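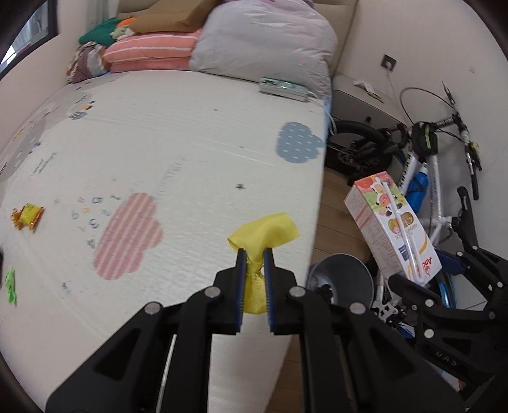 A yellow wrapper over a printed bedcover.

Small wrappers, small habits: our household waste month in Drunthorpe

In March our residents' association asked the families of Drunthorpe to keep all their snack and sweet wrappers for four weeks and bring them to the hall on Farquharson Street. We wanted to learn how much of this thin packaging goes out of our homes, because the recycling truck does not take it and most of us put it in the gray bin without thinking.

Forty-one households took part. When Jaanus Mets and I finished the counting, we had 1,893 wrappers on the long tables, which was more than any of us had guessed. The nearest guess, 800, came from Greer MacBrayne, and she received the jar of honey.

The biggest group was biscuits and crackers, then chocolate, then the small bags of chips that children take to school. Many parents told me they buy the small packets for the lunch box and afterward everyone in the house eats from them. In my own family it is the same. I come from a country where my grandmother kept biscuits in one big tin, and I had forgotten this tin until the month of counting.

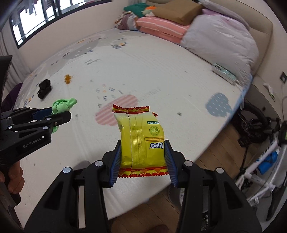 So what can we do with this? Reinaldo Coutinho has made a list of ideas from the families, and I repeat here the ones that were mentioned most often. Buy one large pack and divide it at home into boxes with a lid. Put the small packets on a high shelf, and bring down only what is needed for the day. Keep a paper bag on the kitchen door for soft plastic, so that it does not mix with the paper and cans. The shop in Cominville has a collection point for soft plastic near the entrance, and it accepts wrappers if they are empty and the crumbs are shaken out. Please do not put one wrapper inside another, as the staff must then separate them by hand.

Some families have asked if the wrappers can be used for craft. Augustina Boateng showed the children how to fold them into strips and weave a pencil case. One case needs 6 wrappers of the large size, or more if they are narrow. She kept 300 of the cleanest ones for this purpose and will lend her pattern to anyone who wishes to try at home.

The results are on the board in the hall until the next meeting, on 27/04/2024, when Ruaridh Strachan will speak about the compost boxes behind the Vuten garden. He asks those who want a box to bring the measurements of the place where it will stand. Tea will be served from the big pot, so please bring your own cup.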